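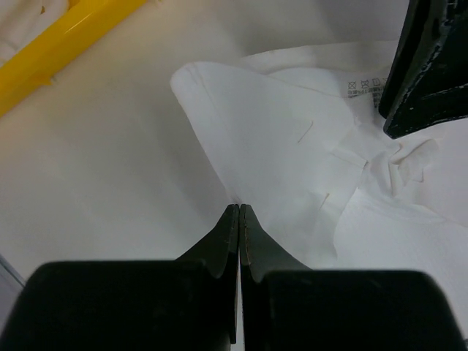 How I get thin cotton properly flat before cutting

I've ruined a fair bit of lawn and voile over the years by skipping the boring part, so this page is all about the boring part! If your blouse fronts come out wonky or your hankies end up as diamonds, the cloth was probably off grain before you picked up the scissors.

What you need: your fabric, a steam iron, a pressing cloth, fine pins and a table you can leave alone overnight.

1. Wash it first. Thin cotton shrinks more than you'd think (mine once lost 4 cm in a metre, and I'd already traced the pattern). Use the same wash you'll use for the finished thing, and don't let it spin too hard.

2. Dry it over a rail, folded once, with the selvedges together. I used to peg it by the corners and got lovely little ears on all of them.

3. Find the grain. Snip into one selvedge, tease out a single crossways thread and pull gently. It'll snap, it always snaps, just pick it up again where it broke. Cut along the line it leaves. Do the other end too.

4. Fold it lengthways and look at the ends. If they don't meet, open the cloth out and tug on the short diagonal, working your way along. Tracey Blackburn from my Thursday sewing group does this with a friend on the other corner, and it's much quicker with two.

5. Press, don't slide. Lift the iron, put it down, count to 8, lift again. Sliding pushes all your hard work straight back out of line. I press from the middle outwards and go easy on the steam near the selvedge, where it likes to ripple.

6. Leave it flat. Overnight if you can bear it. I can't always, and it shows.

If the edges still ripple after all that, trim the selvedge off completely. It's often woven tighter than the rest and pulls everything in with it.

For pins, go for the thinnest you can find and keep them inside the seam allowance. I space mine 7 cm apart on straight edges and closer on curves. Silk gets a different treatment and I'll write that up in December, once I've finished the lining I'm fighting with.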